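20 Jun 2025

Pace car prep, Sorell circuit job. Notes so I don't have to remember any of this.

Car back in the bay since lunch. Odometer 819 miles, nearly all of it warm-up laps and trailer loading. Light bar first. Passenger side strobe dropped out twice on the rehearsal laps, both times over the curbing at the chicane. Wiggled the harness at the roof pass-through, strobe went out. Wiggled it again, came back. So it's the connector and we can stop blaming the controller. Cut it off, new pins, new shell, heat shrink, strain relief to the headliner bracket. Should have been there in April.

Livery — Chacko sent the new door wraps. Color matches the hood. Driver door went on fine, passenger door has a bubble under the second digit, tried to work it out with the squeegee and made it longer. Left it. Will prick it and heat it tomorrow when the panel has sat overnight. Do NOT let anybody pressure wash this car before then. Rear quarter stripe is 3 mm high compared to the door, you only see it if you crouch. Vanlow people will crouch. Redo.

Brakes. Front pads at 56 percent by the gauge, rears hardly touched. Pedal was long at the end of the last run, driver says it came back after a cool lap. Bled all four corners, fluid from the right front was darker than I liked. Going to the Pistia fluid for the race weekend, there are two unopened bottles on the shelf under the bench, leave them sealed untill we need them.

Torque on wheel nuts checked cold, all good. Recheck after the first run. Written on the tape on the dash also.

Cooling: fan override switch works. At pace speed behind the safety line she creeps up, not scary, but with the lights and the radio and the AC all on the alternator is working hard. Measured at idle with everything on, voltage sags a bit then holds. Want to try it again with AC off to see how much is the compressor. Didnt get to it.

Radio check with race control still to do. Need the channel list from them, asked, no reply yet.

To buy: 400 grit sheets, zip ties (long ones), fuses for the light bar, squeegee felt.

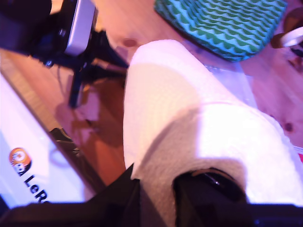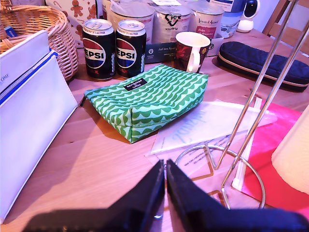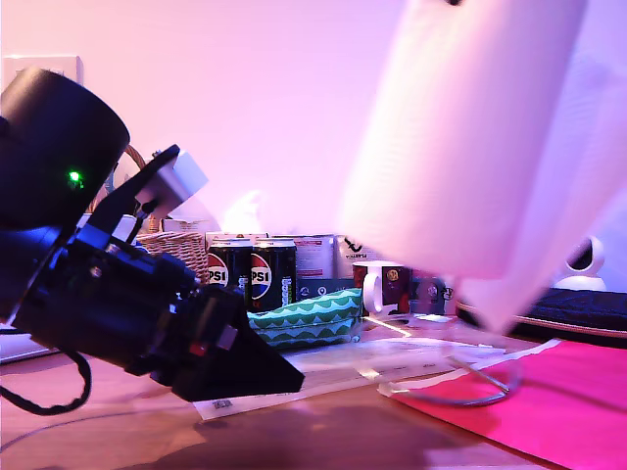
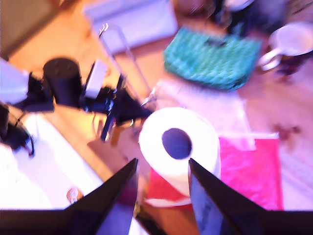 Siham Naciri
Vehicle prep technician

Next: passenger door bubble, quarter stripe, AC off voltage test, then a short run and wheel nuts again. Spare key is in the top drawer with the tow eye.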